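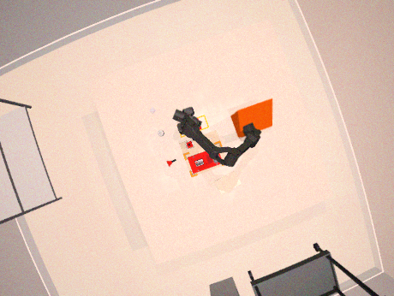
The ferry to Lodon left at six in the morning, and Khôi Cao was the only passenger who stood outside. He had 827 coins in a cloth bag, all from his grandmother, and he did not know yet how he would spend them.

"Too heavy for a young man," said the woman who sold tea.

"It is not so heavy," he said, but he changed the bag to his other hand.

His grandmother was born in Lodon, in the house with two doors. When she was sick in May she asked him to go there and pay for the bell. He asked which bell. She was already sleeping, and the next day she spoke only about soup.

The village was smaller than he had imagined. An old man mended a net by the water, and Khôi asked him about the bell.

"It fell in the sea," the man said. "We were children. Somebody pulled the rope too hard, for a game." He looked at the bag. "You have her ears."

Khôi sat down next to him. The net smelled of salt and of old fish.

"Was she punished?"

"She left before they could do it. We waited for her at the harbor a whole summer – my brother and I. He wanted to tell her that he was the one who cut the rope half through."

The wind was getting stronger. Khôi put the bag between them on the stones, and the old man moved his net a little to make room for it.

"Is your brother at home?" Khôi asked.

"He is at home," the man said. "Come, he eats early."

We use cookies to improve your visit. By continuing to read you accept our cookie policy. Accept | Settings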